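About Odden

Posted in April by Natalia Arellano

Odden builds press feeding and strip handling equipment for metal stamping shops. The range covers decoilers, straighteners, servo roll feeds and scrap choppers, supplied singly or as a complete line. Standard machines accept strip up to 459 mm wide. Wider frames are quoted to order.

The company was formed from the tooling department of Cengate and still makes its own feed rolls. Rolls are turned, hardened and ground on site, then checked for run-out before fitting. Side frames are welded, stress relieved and machined in one setting. Gearboxes and drives are bought in.

There are 21 standard models. The most widely used is the Bastetti straightener, with 11 rolls and separate adjustment of the entry and exit banks. Each machine is run under power for 200 minutes before dispatch, and the test sheet is packed with the manual.
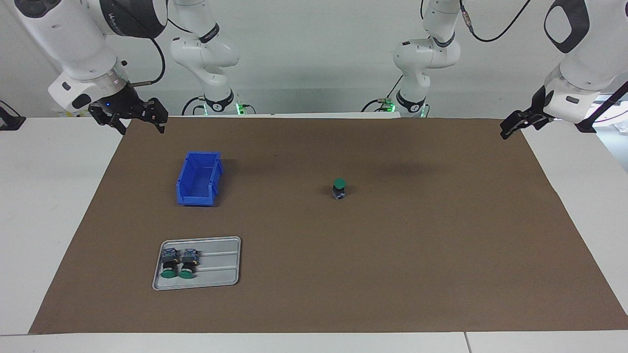 White robot arm with two-fingered parallel gripper.

Service is handled from the Alvarado depot, which holds bearings, roll sets, belts and control cards. Please quote the serial number stamped on the drive side of the frame when ordering parts. Drawings for discontinued models can be supplied on request, as can rewiring kits for older control cabinets.

Shares: 11 | Comments: 0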